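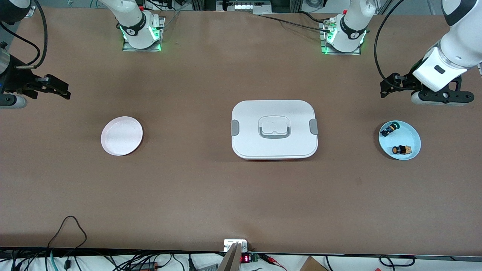 The Lunchbox Run

By April the shed had stopped being a shed. My bike went to the neighbour's garage, the mower went under a tarp, and the table took over, with an arm bolted at each side and cables going everywhere a foot might want to go.

I called the whole rig Jeviter. The left arm was Greco and the right arm was Codard, and yes, I talked to them. Evenings, mostly, with the heater on and a mug of tea going cold on the windowsill.

"Right, you two," I said. "Lunch."

Lunch was my favourite job in the world that month. A pink plate, a blue bowl, and between them the white box with its grey clips. I'd written 1521 lines to get this far, and 429 of them were about the box. The plate was easy. The bowl was easy once I quit being greedy about speed. But the box! The box had a lid and a handle that folded flat, and I loved it the way you love a really difficult cat.

I pressed the key. Codard woke first with that little hum I'd come to listen for, and then Greco, half a beat behind, like a second fiddle finding the tune.

I had the wrist view up on the old laptop, and I leaned in so close my nose nearly touched the glass. 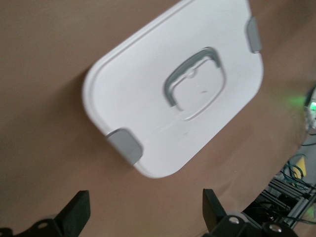

Grey handle, white lid, two black fingers wide open. I'd seen that view more often than my own face, and my heart still went like the clappers. The colour was a bit off and everything smeared when the arm moved, and I didn't care. I was seeing what the arm saw!

"Easy," I whispered. "Easy, easy."

The first 5 tries had been dreadful. On one of them the fingers closed on air with such confidence that I applauded. My old Trakel notebook had a page for each, full of arrows and tea rings, and 2 pages were stuck together with jam.

The hum dropped. The fingers began to close. Outside, rain started on the tin roof, and I reached over without looking and turned the radio down.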